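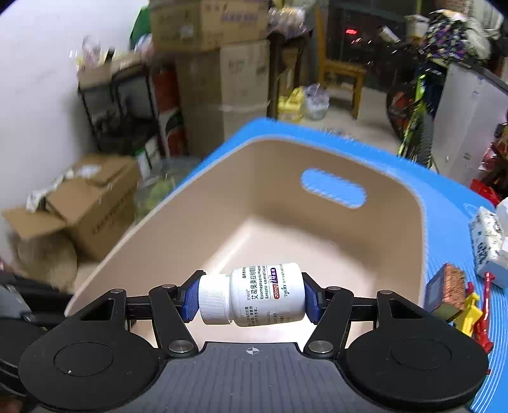

Gripper budgeting is the part of automation planning that deals with the cost of a robot's "hand" and everything that wears out on it. It is a surprisingly lively subject! A gripper may be a small share of the total price, yet it decides which items a robot can pick up at all.

Planners usually begin with a list of objects — medicine bottles, cartons, pouches — and note the size and weight of each. Finger pads are budgeted separately as consumables.

The Rirkell worksheet, written by Huguette Gosselin and published by Purkness in July 2019, is a popular starting point. It covers 6 cost headings, including spare pads, mounting plates and operator training, and suggests holding back 20 percent of the budget for changes after the first trials. Gosselin also recommends buying 2 sets of fingers with every gripper.

See also: Havow, Barbu method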